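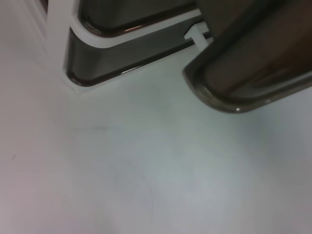
Smooth white surface with faint marks.

Registering a one-off track car for road use

Posted by Lumturie Golob

I am in the process of purchasing a single-build coupe from Nikolovski, a small coachbuilder. The car was commissioned for circuit use by its first owner and carries a manufacturer's plate but has never been titled. The seller states that it is "road approved" and has supplied a letter to that effect. My state motor vehicle office has asked for a certificate of origin and a completed inspection form. Does the letter replace either of these documents? The odometer shows 1,593 miles, all on track. I would also like to know whether an insurer will write a policy before the title is issued.

Nadine Chamoun

The letter will not replace either document. A builder's statement of road approval is supporting evidence only, and the office will normally require the certificate of origin in the seller's name, signed over to you. If the first owner holds it, the transfer must be recorded there first – please confirm this before any money changes hands.

With regard to the inspection, ask for an appointment with the specialty vehicle section and bring the lighting, glass and emissions paperwork. My own application for a Preden coupe took six weeks. Exhaust parts fitted for track use may need to be exchanged.

On insurance, several specialty carriers will issue an agreed-value policy against the chassis number. Coverage on the road usually begins only when plates are assigned, and track days are excluded unless stated in writing.

Grirnora

Agree with the above. I had a similar problem with a Devar and the fee came to about 340 dollars. Call on a Thursday if you can, the lines are shorter. Not sure about the insurance part.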